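Let Students Choose the Books They Are Asked to Read

December 27, 2022

Each February the Bosach district prepares its reading list for the following school year. The list is assembled with care by people who know literature and know the curriculum. It is also assembled without the participation of the students who will read it. The present essay argues that this practice should change, and that students in grades seven through ten should hold a binding vote over part of the list.

The proposal is modest. At present the list carries a set of required titles for each grade, along with a longer set of recommended titles from which teachers may draw. The required titles would remain under the authority of the English departments. The recommended titles would be selected by students, from a pool that librarians have already reviewed for quality and suitability.

The case for the change rests first on the condition of school reading as it stands. At Clitar Middle School, the library holds 1049 works of fiction suitable for this age group. During the last school year, 465 of them were not borrowed once. Some of those books are old and should be withdrawn. Many are not old at all. They were bought in the past few years on the strength of reviews written by adults for adults, and they have remained on the shelf.

A library that buys without asking its readers will continue to buy in this manner. The staff cannot be faulted for it. They work from catalogs, award announcements and publisher summaries, and they make sensible decisions with the information they have. What they lack is a regular and reliable account of what students want to read next. 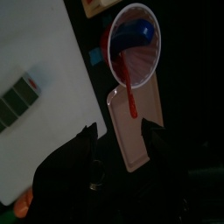 Boonchu wrote in response to an earlier version of this argument that a vote among thirteen-year-olds would be a vote for whatever had most recently been made into a film. Students would choose the familiar series, the thin book and the book with the striking cover, and a teacher would then be obliged to spend weeks on a text that offered little to discuss. Popularity, in this view, is already well served outside school, and the classroom is one of the few places where a young reader may be led toward something harder.

The objection deserves a serious answer. It is true that some students will vote carelessly, as some adults do. The pool, however, is fixed in advance by librarians, and no title may enter it without having been read in full by at least 2 members of staff. A careless vote within such a pool still produces a sound book. As for difficulty, the required titles exist for that purpose and would not be touched.

There is also evidence from close at hand. The Jekotier reading program, which operates in the neighboring district, has placed its recommended list in the hands of students for several years. In its most recent round, 300 students took part. The books they selected included a verse novel and a work of translated fiction, neither of which had appeared on the adult-selected list before it. Teachers there report that discussion groups are easier to fill when the members have argued for the book themselves.

It would be unwise to claim too much from one program. Jekotier is smaller than our own district, its schools are closer together, and its librarians had more hours assigned to the work. A vote conducted hastily, with a ballot of unfamiliar titles and a week to return it, would teach students only that their opinion had been requested for the sake of appearances. Sufficient copies must be available before voting opens, and class time must be set aside for reading and debate.

These conditions carry a cost. The district already spends money on books that are not opened, and a portion of that sum could be redirected to multiple copies of the candidate titles. The board is asked to place the matter on its agenda in time for the next list, and to begin with the seventh grade at Clitar, where the library staff have indicated that they are prepared to administer the first ballot.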